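Chapter 8
Joints, Levers, and the Way Things Bend

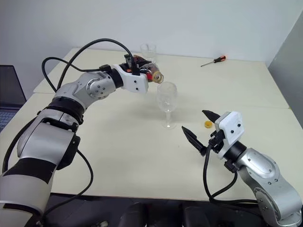
Figure 8.1 Rounded links separated by black bands, with a rotary joint partway along the arm at left.

Bend your elbow. Now straighten it, and try to bend it sideways. It won't go! Your elbow is a hinge, and a hinge gives you one kind of motion and refuses all the others. Your shoulder is far more generous, which is why you can throw a ball, scratch your back (most of it, anyway), and swim.

In this chapter we get to look at joints everywhere: in knees and crab legs, in garden gates, in the old drawbridge at Erngate, whose deck swings up on 2 iron pins no thicker than your wrist. We'll ask how much force each one has to carry and where that force goes. The drawbridge is my favorite problem in the whole book, and you'll meet it in Section 8.3.

You already have the main tool you need. In Chapter 7 we found that a push far from the pivot turns things more easily than the same push close in. Take a gate that weighs 400 newtons and hangs on a pair of hinges. The top hinge is being pulled away from the post, and the bottom one is being pressed into it. Look at an old gate and you can often see the sag!

Before you read on, try this. Open a heavy door by pushing near the handle, then push again close to the hinges. Write down what you felt, and keep the page handy for Section 8.1.

Key words: pivot, hinge, ball joint, torque, load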